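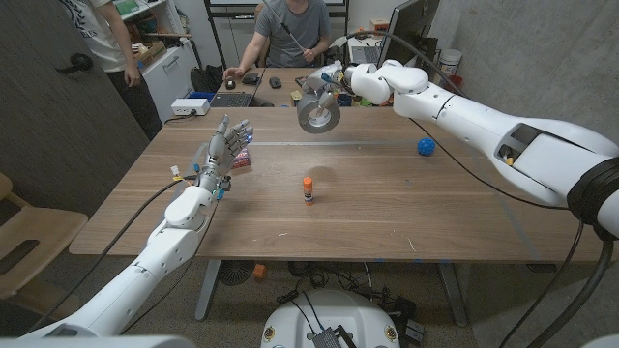 What is this story about?

A woman who inherits half of a recipe.

The Brello Half

by Lindsay Ellery

My aunt left me the top half of a recipe card. My cousin Kamari got the bottom half. This was my aunt's idea of bringing the family together, and she had it notarized.

My half had the title, Brello Cake, and the ingredients as far as the eggs, of which there were 6. Kamari's half had the oven temperature and the words "do not let Gidia see you do this."

"Who's Gidia?" I asked her on the phone.

"I was going to ask you," said Kamari. It was our longest conversation in two years.

We agreed to meet at my place in November and put the halves side by side. She drove over with hers in a sandwich bag. I had kept mine in a drawer with the takeout menus, which she noticed. 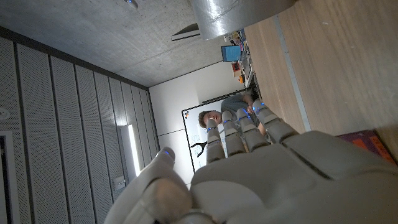

By LINDSAY ELLERY | Fiction

The tear ran straight through a line. My half said "add the" and hers said "until it stops." We tried flour. We tried milk. Kamari remembered the cake as lemon and I remembered it as something you ate to be polite.

"She made over 1,000 of these," Kamari said. "Somebody must have liked them."

"Mr. Pacheco next door liked them."

"Mr. Pacheco had a dog."

By ten o'clock we had a thing in a pan. It had risen on one side, like a person getting up to leave. We each took a forkful and looked at the wall for a while.

"That's it," Kamari said. "That's exactly it."

It was, too. I could have been nine years old, in itchy tights, hunting for a houseplant to hide it in.

She asked if I wanted to trade halves for a year, and I said all right. Then she wrapped up the rest of the cake, all of it, and left it on my counter when she went home.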